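4 min read
17 shares

Mokumex opens orders for Ulia, a tabletop sorting kit you can set up before lunch

MUDALIAR, 1st May. Yes, we know it's a Sunday. We wanted to get this out before the week swallowed us whole, and the order page is already live, so you may as well hear it from me.

I run product at Mokumex, and I've been waiting to write this one for a long time. Starting today you can order Ulia, our sorting kit for small robot arms. If you teach a robotics class, run a little lab, or have an arm in the corner of your shop that you bought with big plans and then never found the weekend for, Ulia is for you. It's the stuff that goes around the arm: the board, the blocks, the printed markers, the software that ties them together, and a lesson book written in the kind of English people speak.

Let me back up a bit. A couple of years ago we were selling mounting hardware, mostly brackets and base plates, and I spent a lot of my day on support calls. The calls were almost never about the brackets! People had the arm bolted down, they had it waving around, and then they'd ask me, kind of quietly, "So what do I do with it now?" And I'd send them a few links, and the links would be half out of date, and a month later I'd hear from them again. After enough of those calls we cleared a bench and started building the thing we kept wishing we could mail people.

The first version was pretty rough. We used whatever toy blocks we could find, and the colors were so close together under our shop lights that the software kept mixing up the orange and the red (so did I, to be fair). We dropped orange. We also learned that shiny blocks are a pain, with every lamp in the room showing up as a bright spot on top. The Ulia blocks have a matte finish with a slight texture, and they come in red, yellow, green and blue. You get stars, cylinders, hearts, pentagons and a few other shapes, so you can sort by color, sort by shape, or get sneaky and do both.

I fought hard for the maple board. There was a perfectly reasonable plan to ship a plain white plastic one, and it would have been cheaper. But a real room has wood in it, and wood has grain and knots and streaks, and if your sorting program falls apart the minute there's a knot under a block, I'd like you to find that out in lesson two with a coffee in your hand. The board sits flat on any level bench or perforated table top, and we include clips if you want to hold it still.

What's in the box:

The maple board, four board clips, and the full set of blocks in a cloth bag.
A sheet of square printed markers, plus a file so you can print more when one gets chewed up.
The Ulia software, with a license that doesn't run out.
The lesson book, 194 pages, spiral bound so it stays open on the bench.
Two end-of-arm adapters for the most common small flange sizes.

You bring the arm, the gripper, a camera and a computer. We keep a list of arms we've tested on the order page, and it has 17 on it today. If yours isn't there, write to us before you buy and we'll tell you straight whether we think it'll work.

We ran a pilot from October through the spring with the Hendisar Learning Workshop, which offers evening classes for adults who want to get into automation. They were wonderful about it and also pretty merciless. They told us the first three lessons were too slow and the fourth was a cliff, and they were right, so we rewrote all four. They asked for an undo button in the path editor and we added one. They also asked for a bigger cloth bag, and I'm happy to report the bag is bigger. 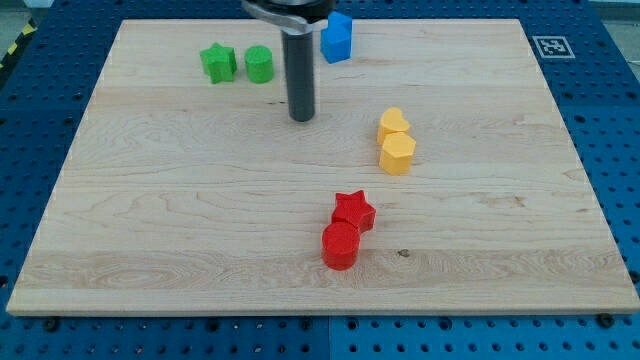
Blocks on the Ulia maple board, with the arm's tool above it and a printed marker on the table just past the far corner.

The color-pairs lesson is my favorite in the whole book. You scatter blocks on the board and ask the arm to bring matching colors together, whatever their shapes are. It sounds easy. Then you have to decide how close counts as "together," and what the arm should do about a color with only one block, and suddenly a room full of grown-ups is arguing about a green star. I love it. You can get through the basic version in almost two hours, and there are extra challenges at the end of the chapter if you want to keep poking at it.

A few practical things. The kit ships in one box. Orders placed now go out in the order we receive them, and we'll email you when yours is packed. Schools can ask for a written quote and pay by invoice. Replacement blocks are sold one by one, so you won't have to buy a whole new set when a heart rolls under a cabinet. Ulia is meant for classrooms and labs with light-duty arms, and the lesson book starts with a safety chapter. Please do that chapter first, with the power off, even if you've been around robots for years.

Existing Mokumex bracket customers get free shipping on a first kit. Use the email address from your old order and the discount shows up at checkout. If it doesn't, call the shop and we'll fix it by hand.

We're also holding open bench evenings at our Mudaliar shop all month. Come by, bring your own arm if it fits in the car, and try any lesson you like. There's a sign-up form on the order page, and seats are limited by the size of our back room.

About Mokumex
Mokumex makes mounting hardware and learning kits for small robot arms. We design, pack and answer the phone from our shop in Mudaliar.

Press and review kits
We have a small number of loaner kits for reviewers. Write to the press desk through the contact form on our site and tell us which arm you plan to use, and we'll put the right adapter in the box.

2 comments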